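Orange bottles, green board: a morning with the Flernstead refill pantry

The first thing you notice at Flernstead is the colour. The worktables are topped with big green boards, the cleaning stock comes in a screaming bright orange, and at nine in the morning, before the second coffee, it all looks a bit like a fruit stand. The woman who runs the household goods side of the pantry laughs when I mention it.

"I love it! People come in expecting a grey warehouse and they get this," she says. "I've worked in places where you couldn't find the dish liquid if your life depended on it. I can spot ours from the parking lot."

Flernstead supplies laundry and cleaning goods to 129 households in the neighbourhood. She joined in August, after years behind the counter at Rernard, a hardware store a few blocks over, and she talks about bottles the way other people talk about hockey. She has opinions on handles. She has strong opinions on caps. But what she really wants to talk about is labels.

"Pick one up and turn it over," she tells me. "Get right in close. There's so much going on!"

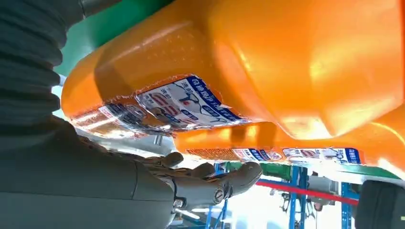
Blue borders, red characters and a little line drawing: the labels get plenty of attention at Flernstead.

She's right, there is a lot to look at. The printing is in Chinese, and she doesn't read it herself, so she leans on the regulars who do. One of them sat with her for most of an afternoon and went through a whole shelf of products, and she wrote everything up in a binder that now lives beside the sign-out sheet.

"That binder is my favourite thing in the building," she says. "What it's for, how much to use, whether it's okay for wool. I used to guess from the cartoons, and I guessed wrong more than once. We had a fabric softener sitting with the floor cleaners for weeks — somebody's kitchen must have smelled amazing."

The binder has 70 entries so far. She'd like it to reach 200 by spring, and she is already eyeing the tall cupboard where the specialty products from Cantero, their main wholesaler, have been piling up.

I ask why so much of the sorting happens with bottles on their sides. Every supermarket I've been in stands them up.

"Stand them up on the shelf, sure," she says. "On the table I want them lying down. You can read the label without picking anything up, and nothing topples when someone bumps the table, and someone always bumps the table. Plus you see right away if a cap's weeping. I lay them end to end, caps all going the same way if I'm feeling fussy, and I can check a row in no time." 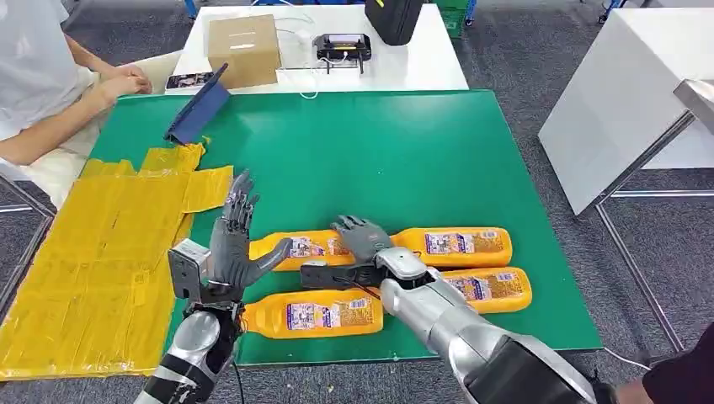
The green boards were her idea too. Before that they sorted straight onto the tabletops, which were all different heights and had a gap down the middle that ate pens. A sign shop called Guritz was clearing out old display panels and let her have 5 of them for the price of hauling them away.

"Best deal I ever made," she says. "They wipe clean, they're big, and anything you put on them just pops. Try losing an orange bottle on a green board! You can't do it."

She does admit to one failure. Early on she tried sorting everything by scent, with lavender at one end and lemon at the other, and it lasted two mornings before the helpers begged her to stop. Now it goes by use: laundry first, then dishes, then floors and bathrooms, with a catch-all bin for whatever the binder doesn't cover yet.

"I still sneak the lemon ones together," she says. "Don't print that. Oh, go ahead, print it."

By half past ten she has her sleeves pushed up and is hunting for the roll of stickers she uses for English instructions, and I've been handed a marker and told to make my sevens clearer. The pantry opens to households at noon. Bring your own bags, and if you can read a label that she can't, she would be thrilled to meet you.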